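2021-02-13

# A morning at the Loken streaming open day

I had been looking forward to this one for weeks, and I'm happy to say it was worth the early train and the very cold walk from the station.
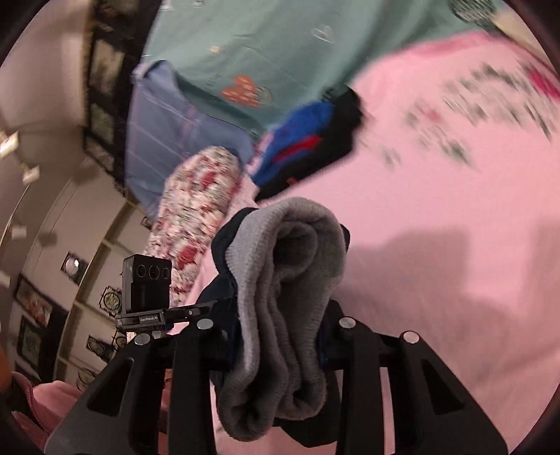 So what does a company like Loken do all day, if it doesn't make any shows of its own? It takes small streaming services that would have a hard time finding viewers alone and sells them together, under one login and on one monthly bill.

That was the first thing our guide explained once we'd hung up our coats, and I was glad of it, as I've paid for three different film services at once without ever quite knowing who was sending me which bill. Loken carries 22 services at the moment. The biggest is Troditz, which shows mostly crime series from northern Europe (my household has been through nearly all of them, some twice), and the one I knew least was Cloutier, a little catalog of French-language films and cooking programs. I have since signed up for the trial, so the visit has already cost them a free month!

We were a small group, kept well apart and masked the whole way through, and we started in the room where new titles come in. I had imagined something grand with walls of screens. It's a fairly quiet office with good chairs, where people check that the subtitles match the speech, that the sound doesn't jump between episodes, and that the little picture you click on belongs to the right film. A feature film takes them roughly 72 minutes to check if nothing is wrong with it, which surprised me, until I heard that they skip through most of it and only watch certain stretches in full. Old television series take far longer — the episode numbers are often a mess, and different countries put them in different orders.

Next came the part I liked best, the app testing room. There were long shelves of television sets, some of them so old that I used to own the same model, and every new version of the app has to open on all of them before it goes out. The search box gets special attention. People type titles with a remote control, one letter at a time, and they make terrible typing mistakes, and the app has to guess what they meant. We were each allowed to try and fool it. I got it on my second go with a badly spelled Danish title and was rather proud of myself.

After coffee we heard about Rirnoser, the sports service that joins the bundle in March. It will have rowing, handball and a good deal of winter sports, and it will cost 5 dollars a month on top of the basic plan. Someone asked whether live sports would slow everything else down in the evening, and the reply was long and rather technical, but as I understood it the live channels run on separate equipment. Someone else asked about sharing a password with grown children. The rule is two screens at a time on the basic plan, wherever those screens happen to be.

I asked about canceling, as I always do. You can drop any one service from the account page and keep the others, and it stays on until the end of the month you've paid for. I tried it at home that evening with an old cartoon channel we no longer watch, and it took me a couple of minutes, most of them spent looking for my glasses.

The tour is free but you do have to book, and the morning group gets the better coffee. Wear something warm, as the testing room is kept chilly for the sake of all those televisions. The next open day will be held after Rirnoser has launched, and I've put my name down already.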